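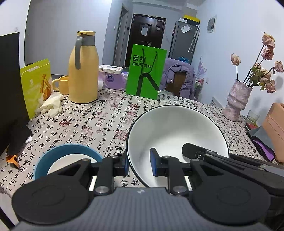

Fig. 1. White bowl with a thin black rim, held between two blue finger pads.

Home > Coursework > Business Reporting > Projects

How Layoff News Travels: The Kirnimon Case
Project report, Bartosz Sobczak

In April the software firm Kirnimon cut 234 jobs out of 2,776. I wanted to know how the staff heard about it, and in what order, compared with everyone else. The short version is that the local news site had it before the night shift did.

Method

I collected 14 public items: the company statement, press stories, and posts by former employees. I also interviewed four people who lost their jobs. A fifth agreed to talk and then got hired by Skiltix, where she suddenly had no opinions.

Findings

The statement used the word "journey" twice and "layoff" zero times. All four interviewees got the email after their badges had stopped working — one read it on his phone in the parking lot, next to a manager who was reading the same email. Managers had been promised a script. It arrived the next morning, marked "draft."

Civix, a smaller rival, made cuts the same month and called people in one by one. It took longer, and the press mostly ignored it. Two of my interviewees brought it up without being asked, in the tone people use for a neighbor's nicer lawn.

Limits

Four interviews is a small number, and people who have just been laid off are not a neutral crowd. Kirnimon answered my questions with a link to its careers page, which listed no openings.

Submitted 18th August.

Related projects
Witkowska: A Family Firm Goes Public
Who Reads the Annual Report?
Hiring Freezes and Office Snacks

Contact the department | Back to top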